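Sunday, bench 2 — laundry chores, knit tops

Question for the week: can the Mudden arm put away a basket of mixed clothes without help? Short answer, no.

Grasp on the pale knit top is fine at the ribbing. Fingertips pinch the rib and lift a peak of fabric.

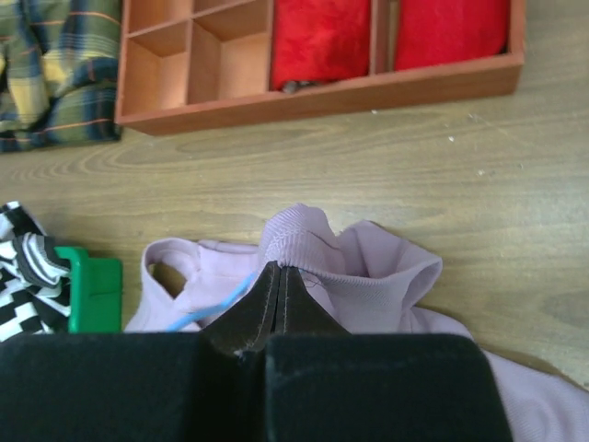 Grip force stays at 20 percent. Higher settings marked the knit in February. Sorting into the divided tray is the easy part, about 90 seconds per item.

Hangers are slower. Wire hanger, knit folded over the bar, cuff bunched up front. Saodah wants 8 runs before we change the wrist angle.

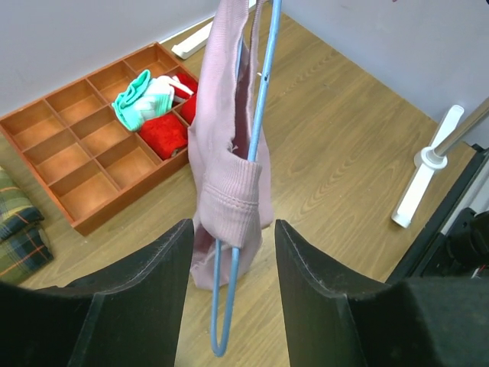

To do

Rerun with Karaca pads — 4 items, same tray.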